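# Taking the Old Desktops Apart

These pages collect pictures from the parts work at Enden, where desktop computers that have come out of office use are opened, sorted and stripped for reuse. The job began in November with a batch of 30 machines from the Govau building. Most of the parts that still test well go back out as spares. The rest goes to Brandes for recycling.

The gallery starts with the drive, which is the first part out of every machine. The notes that follow it were written for people who sort parts at the bench, and they are kept short.

Posted 25/12/2021.

## 1. Drive and blue caddy 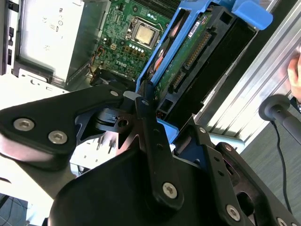
## Notes on the caddy

The hard drive sits in a bright blue plastic tray with open cutouts and a flat release tab at one end. The circuit board on the drive faces outward, and the long black connector strip has gold-colored pins.

Behind it is the green motherboard with the Dell logo in white. The processor is still in its socket.

## Drives

Drives are kept in their caddies until they have been logged. A drive that is pulled out of its tray too early tends to end up on the wrong shelf, and matching it to a machine again takes most of an afternoon.

Each one gets a number on a strip of paper tape. The last number used before the holiday break was 247. The numbers run on from the earlier Govau batch and do not start over with each delivery.

Drives are wiped before anything else is done with them. Any drive that fails the wipe is set aside for shredding and does not go back on the spares shelf, even if it spins up fine later.

## Caddies

Good caddies are worth saving. The tabs snap when they are forced, and a case with a missing caddy is hard to place with a new owner. Press the tab, lift the tray, and stop if it catches on a cable.

Empty caddies go in the crate under the second bench, sorted by shape. Color is not a safe guide, as two trays of the same color can come from different cases. Broken ones go in the mixed plastic bin.

## Processors and sockets

Processors stay in the board if the board is going out whole. If the board is scrap, the retention frame is opened, the processor is lifted straight up, and it goes into a foam tray with the metal side showing. Old paste is cleaned off with alcohol and a lint-free cloth.

Bent socket contacts should be written on the board's tag. Please do not try to straighten them at the sorting bench. There is a magnifier and a better lamp in the test room.

## Cables and screws

Data cables are coiled loosely and held with a twist tie. Power cables are cut only when the supply is dead. Screws go in the shallow tins, with case screws and drive screws kept apart. They look alike at a glance and the threads are different.

## Shelf list

The shelf list is kept in Dramura. It now holds 2,702 entries, counting boards, drives, memory, fans and power supplies. Memory is listed by the stick. Fans are listed by size only, and anything with a rattle is left off.

The shelves along the back wall take 200 boards when they are stood on edge in the slotted racks. Please keep the bottom row clear for the larger boards, and turn the tags to face the aisle.

More pictures will be added to this page when the next batch is opened. Boards, memory and power supplies will each have their own section, in the same order they come off the bench.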